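Two-Arm Bench Build, Final Report
Shota Minami
Shared workshop project, submitted 2/28/24

What I set out to do

The plan was to get two arms working together on one bench and have them do small setup jobs, the kind where one hand holds and the other hand adjusts. The Clelura kit is sold as something a student can put together over a weekend. I didn't believe that when I ordered it and I believe it less now. The parts list left out half the fasteners, and the Stiden motor boards came with a manual for an older version.

Building it

Mounting was the easy part. Both arms bolt to one long rail, so the distance between the bases stays fixed and I only had to measure it once. I used the workshop's old paint table because it was the heaviest thing there. It still moves a little when both arms stop at the same time.

Cables took longer than anything else. My first routing was too tight at the elbow and pulled a connector out twice. The second has more slack, and now the slack gets in the way when an arm is low. I would call this a trade and not a fix.

Calibration is where I stopped trusting the kit's software. It reports success at the end no matter what. I moved one base by hand in the middle of a run, on purpose, and it still reported success. After that I checked everything with a ruler.

Tests

The first test was handing a foam block from one gripper to the other. Out of 60 tries, 19 went through without me touching anything. The Hilline forum is full of people claiming nearly perfect handoffs with the same kit, but the clips I found were all short and I have my doubts about what got trimmed.

I then slowed both arms down and ran 30 more. It looked better to me, but I had also gotten better at placing the block, so I'm not going to claim the speed did it. My supervisor at Wiegand wanted 200 runs before I wrote anything down. I ran out of workshop hours - and patience, to be fair.

What I think of it

Two arms are more than twice the work of one. Most of the jobs I had in mind could be done by one arm and a clamp, and I should have tested that first. If somebody repeats this project, I'd ask them to build the clamp version and compare.

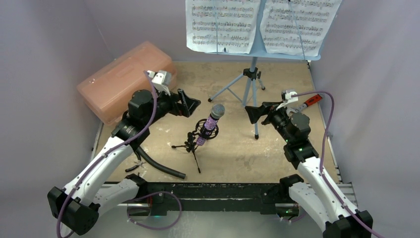
The next job on my list is a music corner setup, and I have low expectations for it. Foam blocks are forgiving and real objects aren't. A microphone on a small tripod has a round handle, a holder with its own shape, and a black hose lying near its feet where a gripper can catch it. Sheet music on a folding stand is worse, as paper bends as soon as it's pinched. I'd start with the microphone, one arm on the tripod and one on the handle, and leave the pages alone until the ruler and the software agree.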